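Arm build group — minutes, December meeting
Prirach shared workshop, back bench
Started 7:10 pm, notes typed up same night, sorry for the state of them

Present: Wendelin Plattner (chair), Loïc Joly (notes), plus 4 from the bench crew. Apologies from the Clatora people, van trouble again.

1. Last minutes
Read, ok. One fix: the servo order was Drendov, not Lukáč. Changed.

2. Money
Spent so far 963. Includes the second set of finger mounts and the printer filament. Wendelin still owed for the bolts, has reciept. Agreed to pay back before anything else gets bought.

3. Wrist and cable
Cable loom snagging at elbow when wrist goes past a quarter turn. Loïc wants it outside the joint in a sleeve, Wendelin wants it through the middle. Long talk. Outside for now, revisit if it catches again. Zip ties are NOT the permanent answer, someone please trim the ends.

Log file from the last long run is 2135 lines and most of it is the same timeout warning. Either fix the baud rate or turn the warning off. Loïc to look.

4. Gripper and pick tests
Fingers now bolted up, both sides. Flat tips kept, no rubber yet. Question was whether the rubber goes on before or after we've got approach working — after, otherwise we're tuning two things at once.

Test object is the small plaid box, red and black, stood on its short end on the gray surface. Tall narrow thing so it tips if the fingers come in crooked. Wendelin says good, that's the point. Two on the bench crew would like to start with something squat. Voted, box stays.

Wrist camera view is usable, both fingertips in it and box visible past them. Plaid front and the white side panel with the barcode both show. Small print doesn't read at this size, fine, we don't need it. Shadow falls to the right of the box — need to check the edge finder isn't picking up the shadow as part of the box. Start position for approach to be with the box up and left of the gap, so the arm has to move sideways first and then close. 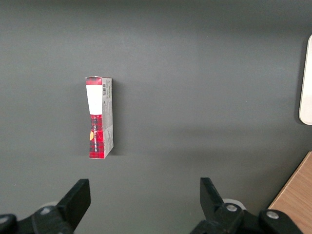 5. Software
Speed cap at 300 steps per second untill the e-stop is rewired. No exceptions, incl. "just one quick go". Lukáč driver boards work with the new firmware, old branch can be deleted once Loïc has copied the calibration numbers off it.

6. Actions
Loïc — timeout warning, calibration numbers, shadow check
Wendelin — e-stop rewire, sleeve for the cable
Bench crew — trim zip ties, price rubber sheet, label the spare servos

7. AOB
Bench needs clearing by 10 pm on build nights, the bike people start early. Somebody has the 2.5 hex key, please bring it back.

Next meeting same place, same time. Closed 8:50 pm.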